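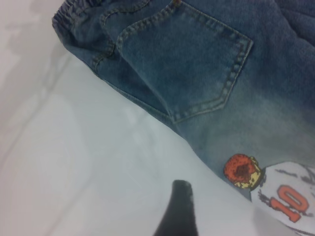 Serena Villa wrote:

> Could the list please confirm the new arrangements for donated school clothing at Kornthorpe? Our parents were told that the Friday drop-off would stop in November, and several have bags ready to bring.
>
> We would also like to know if the Golcombe store will still take items for the under-fives.

Dear Serena, dear all,

Thank you for your message. The Friday drop-off at Kornthorpe will continue. What changes in November is the opening time, which moves to 2 pm so that the hall can be used by the lunch club. Bags should not be left at the side door before then.

The Golcombe store will take clothing for all ages, including the under-fives. Items should be clean, with buttons and fastenings in working order, and sorted by size where possible. Name tapes should be removed. Each bag needs a label giving the age range and the name of the school or group.

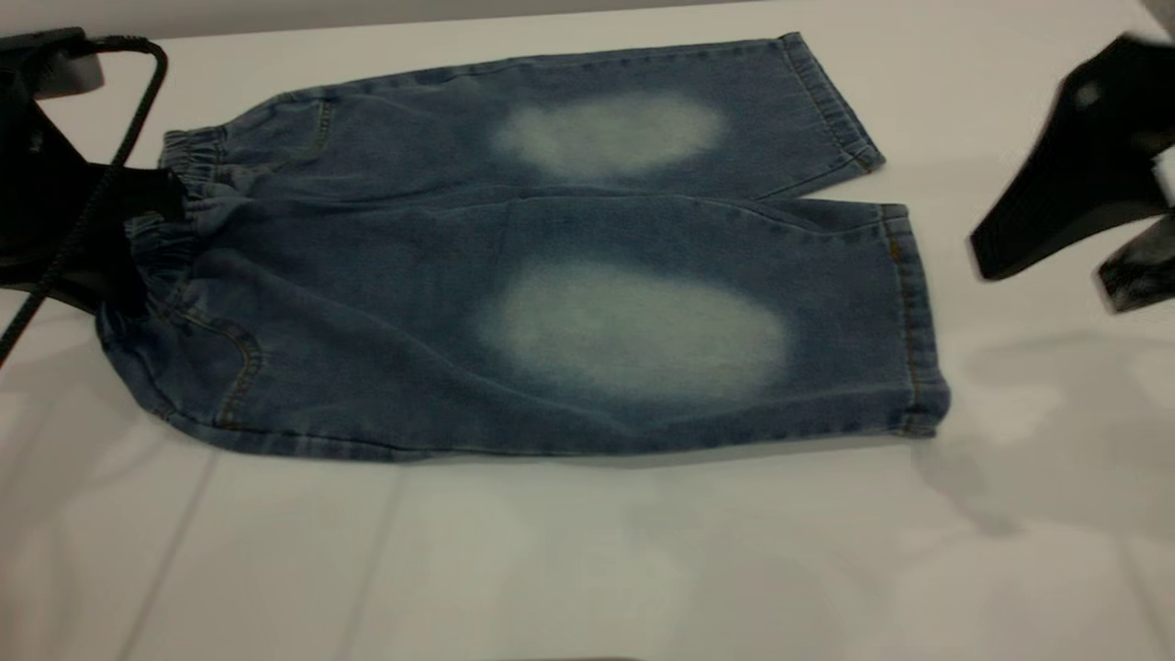
Do families need a letter from the school in order to collect clothing? A letter is not needed; they may give their child's age and first name at the desk.

Each family may take up to 6 items per child at one visit. Coats and shoes are counted separately and are kept on the rail nearest the desk. Last year the scheme passed on 961 items, and the shelves at Golcombe were full for much of the spring. Schools holding more than 70 items are therefore asked to write to the store before sending them, so that space can be set aside. 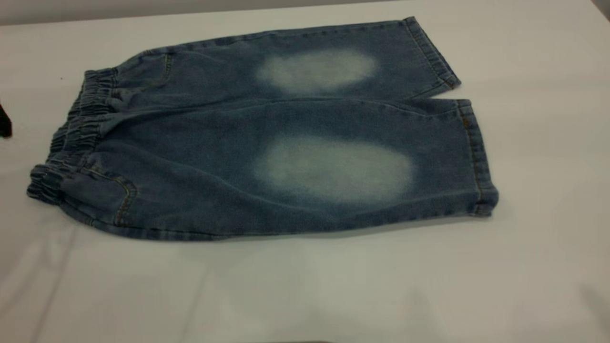
The same applies to groups that share a van. Please agree a single delivery time between you and send it to the store in one message. Drivers should use the rear gate and sign the book on arrival.

Adult clothing and bedding cannot be taken at either site. A revised notice for parents will be sent to this list shortly, and schools may copy it into their own newsletters without further permission.

Yours sincerely,
Clothing Exchange Office
Kornthorpe and Golcombe Schools Partnership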